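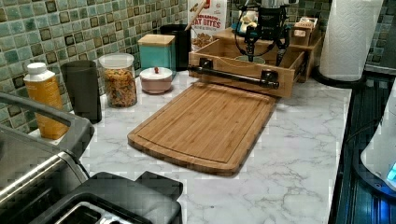

Osovville, 11 June 2022

About Prirnura

Prirnura makes bamboo and light-wood storage for kitchen counters. We sell trays, drawer boxes, slatted organizers and cutting boards, along with a short list of bowls, plates and utensil holders that we buy in from other makers. The workshop, the office and the test kitchen share one address in Osovville.

We started with cutting boards. The first run was 100 boards, all one size, sold from a table at the Ultholm spring market and to two hardware stores nearby. People who bought them kept asking where to put them. Most had a small kitchen with a short counter, and the board ended up leaning behind the faucet or lying on top of the toaster. The next thing we made was a low tray that a board could slide under or stand against, and the drawer boxes came after that.

What we make

The Kusuma line is our main range. It is meant for the back half of a counter, the strip under the wall cabinets where jars and bottles collect. Every piece in it is made to be used alone or next to the others.

Trays. Low walls, jointed corners, and a black metal handle across the front. People use them for small dishes, tea things, spice jars, mail. The handle is fixed with a bracket at each end and can be taken off with an ordinary screwdriver if you prefer a plain front.

Drawer boxes. A bamboo drawer on metal slides, with a slatted floor so crumbs drop through and do not sit under the bowls. The drawer pulls out far enough to reach what is at the back.

Organizers. Taller, with slatted sides. These hold onions, potatoes, napkins, or whatever has no other place.

Boards. The large board has rounded corners and a juice groove running around it. A small board is sold separately for fruit, garlic and bread.

We do not make wall cabinets, shelving or furniture. We get asked often and the answer has stayed the same. The machines we have are sized for small parts.

The test kitchen

Our test kitchen is a working counter with a marble pattern and a green mosaic backsplash. The staff eat lunch there. New pieces go on that counter before they go in the catalog and stay for at least one season, with real dishes in them. A drawer that works well when empty can be annoying with a bowl in it, and a tray that looks right by itself can take up the only space where you would chop an onion.

We keep ordinary things on the counter for this. There is a jar of something to snack on, a tumbler, a few bowls and plates in greens and blues, and a black utensil container with a wooden spoon in it. Things get moved all day.
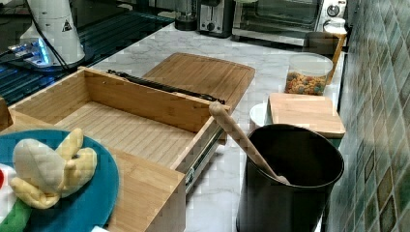 Several changes in the Kusuma line came out of that counter. The grooves in the drawer floor used to run side to side, and small dishes caught on them when they were pushed toward the back. They now run front to back. The drawer front was made lower after complaints that you had to lift a bowl too high to get it over the edge. The tray handle was first made of wood, and it got sticky from cooking oil and was hard to clean around, so we changed it to metal.

Some ideas did not get through. A divided drawer was dropped after one season. The dividers were too close together for bowls and too far apart for forks. We also tried a hinged lid on the organizer, and every time someone wanted an onion they had to clear off the lid first. It was taken out of the plan in February.

Materials and care

The boards and drawer boxes are bamboo, glued up in strips and sanded. The color varies from pale to honey brown depending on the batch, and it darkens a little with use. If you order a second piece a year after the first, expect a small difference between them.

Wipe everything down with a damp cloth and dry it. Do not put any of it in the dishwasher and do not leave it standing in water. The boards should be oiled when they start to look dull. Any food-safe mineral oil will do, and we don't sell our own.

The metal slides need no oil. If a drawer starts to drag, pull it all the way out and brush the crumbs from the track. In most cases that fixes it. If it doesn't, write to us and we will mail a new pair of slides. Please tell us which box you have, as the early ones used a shorter slide.

Where it is made

Cutting, gluing, sanding and assembly are done in Osovville. The bamboo arrives as flat stock and the slides and handles come in by the box. Finished pieces are packed in the same building and sent out from there. We use cardboard and paper in the packing. A large board is wrapped and placed flat against the side of the carton, and smaller parts go inside the drawer so the box can be a size smaller.

In our last full year we shipped 2647 orders. A little over 500 of those went to people who already had something from us, mostly a board first and then a tray or drawer box to go with it. We make to stock and keep our runs small, so a piece may be out for a few weeks at a time. The product page will say so. We do not take payment for items that are not on the shelf.

Our warehouse in Ultholm closed when the lease ended. Returns sent to the old Ultholm address are still being forwarded, but it adds time, so please use the Osovville address printed on your packing slip.
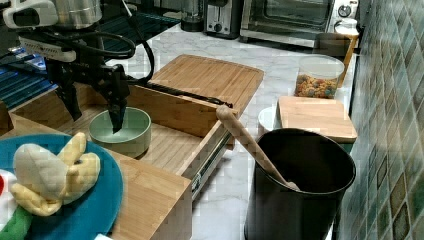 Visiting and orders

The shop at the front of the building is open to the public during working hours. The full Kusuma line is on display and you can open and close everything. Bring the measurements of your counter, including the height from the counter to the bottom of the wall cabinets. The organizer is the tallest thing we sell and it is the one most often returned for not fitting.

Seconds are kept on a rack by the door. They have a color mismatch or a small mark and are sold at a lower price, in the shop only.

Stores and rental owners who want to buy in quantity should write to the office. Orders of up to around 1000 pieces can be planned if we have enough notice. Larger ones we generally turn down.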